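About the Robotics Club

Herkstead Robotics is the after-school club at Herkstead Secondary. We meet at 3 in the senior lab and take students from every year level. No experience is needed.

The club has 2 teams. Vrabec works on arm control and Brasine looks after the recorded runs – sorting them, labelling them and throwing out the bad ones. Members can swap teams at the end of term. 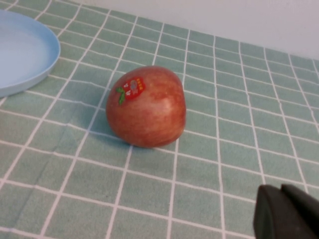 Our main project this year is table clearing, which we are entering in the Dekport schools challenge in July. Each entry has to move everyday items from one spot to another without a student touching the controls. We started with fruit. An apple on a checked cloth, with a light blue plate off to one side, is a typical set-up. Students change the layout between runs and log each one.

The club has 3,031 runs on file, and new members record their own from the first week. Fees are paid by the term. Forms are at the front office.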